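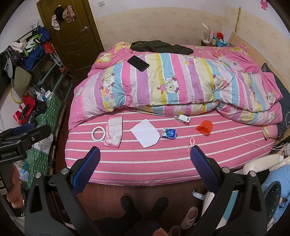 5. Setting Up on a Bed

Most homes have one large, soft, level-ish surface at a useful height, and people sleep on it. The Iswood home program works on beds, and this section covers how to get one ready for two-gripper sorting. If you have a clear dining table, go back to section 4 and be grateful.

Before you start

Charge both grippers. Each one needs its own cable, and the cables in the Govora case are the same length and will tangle if stored together. Allow 20 minutes for setup the first time.

Note: You don't need to tidy the rest of the room. The program wants ordinary rooms with ordinary things in them. In the January trial at Salinas, several households cleaned for two days before recording anything, and we had to ask them to put their lives back.

5.1 Prepare the surface

1. Push the quilt to the back half of the bed. It can stay bunched up. Folding it earns no extra credit.

2. Pull the sheet tight along the front edge of the mattress and tuck it in. Striped and printed sheets are fine.

3. Leave enough room on the floor to stand at the side of the bed and shift your feet. Move any cables you might step on.

5.2 Lay out the items

4. Pick small household items from the card in the lid of the case. There are 26 kinds on the card, and you want a mix of soft, stiff and annoying. A towel, a roll of tape, a small box, something knitted and a clothes clip make a good first row.

5. Set the items in a loose row on the front half of the bed, with a gap between neighbors wide enough for an open jaw.

6. Turn boxes at whatever angle they land. Please don't line them up square with the mattress. We can tell.

Caution: No glass, no open liquids, nothing hot, and nothing you would mind having squeezed. The blue pads are kind to fabric. They have no opinion about eggs.

5.3 Hold the grippers

7. Take one gripper in each hand and wrap your fingers fully around the handle. Keep your wrists loose.

8. Open and close both jaws a few times in the air. They should move smoothly and without a click. If you hear a click, see section 9, Noises.

9. Check that sleeves, hair and necklaces are clear of the linkage. The linkage is not picky about what it picks up.

5.4 Make the first pass

10. Start recording and wait for the tone.

11. Bring one gripper toward the first item with the jaws already open. Opening them at the last moment is the most common mistake in the 192 practice recordings we have reviewed, followed closely by humming.

12. Let the second gripper work on something nearby. It can steady a soft item or hold down a corner. The two should never reach for the same item unless the card says so. 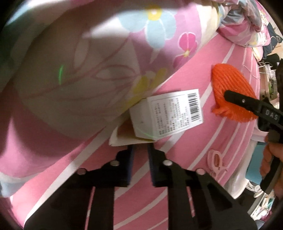

Figure 5-2. One gripper open at the small white carton, the other with its tip on the orange knit.

13. Close the jaws slowly until the item is held, lift it a hand's width, and set it down at the far end of the row.

14. Work through the row at the speed of a person who has nowhere else to be. When you reach the end, stop recording.

Note: Mattresses give. Press down and the item sinks, tilts and slides toward you. Approach low and from the side, and keep your knees off the bed frame.

5.5 If something goes wrong

The knit stretches and won't let go. Open the jaws all the way and lower the item back to the sheet before pulling free. Don't shake it.

You picked up the sheet as well. Everyone does. Put it down, smooth the wrinkle and carry on in the same recording.

An item fell off the bed. Leave it there until the pass is over, then put it back in the row for the next one.

The cat has arrived. Stop recording. The cat is not on the card.

5.6 Put it away

Close both jaws before they go in the case, handles facing out. Wipe the pads with a dry cloth. Lint from a fuzzy knit is stubborn, and a strip of tape takes it off.

Section text revised 5th February by Iara Núñez. Readers with the older Verkulska case will find the card in the side pocket.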